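Section 9: Setting up your Wona heated propagator

Well done, the unboxing is over and the fun part starts! Set aside an afternoon for this section if you can. Seeds sown in January will need the propagator far more than anything sown later on, so it pays to get the mat and thermostat right now.

Before you begin

You will need the base tray, the heat mat, the Mastero thermostat with its probe, the clear lid and a bag of dry sand. The sand isn't in the box, but any fine horticultural sand will do nicely.

1. Stand the base tray on a flat, level surface, within reach of a socket. Don't plug anything in yet.

2. Unroll the mat and lay it in the tray with the printed side up. Let it relax for 12 minutes if it wants to curl.

3. Pour the sand over the mat and smooth it out with the edge of a ruler. You're after an even layer, just deep enough to hide the mat.

4. Push the probe into the sand near the middle, then feed its lead out through the notch at the back.

5. Plug the mat into the thermostat, and the thermostat into the wall. The display lights up and shows the sand temperature.

CAUTION: Never fold, cut or staple the mat. If the lead is damaged, unplug it and stop using the propagator.

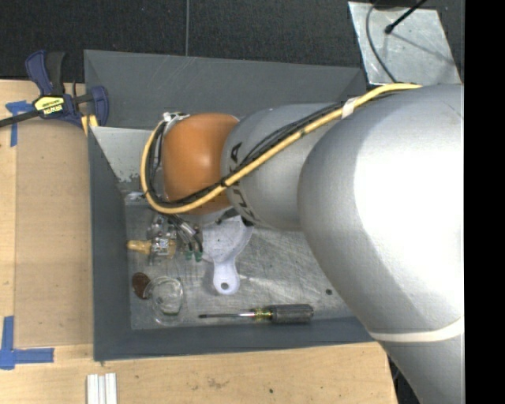

6. Turn the dial to 20 and put the lid on with both vents shut. Leave it overnight to settle – the reading will wander a bit at first.

7. In the morning, dampen the sand and set your pots in place. Chillies and aubergines love a little more warmth, so do experiment!

Note: If the display shows code 401, the probe has come loose. Press it firmly back into its socket and switch on again.

Spare probes and lids are sold by Nazari in Flinholm. Quote part 3039 for the lid with the taller dome.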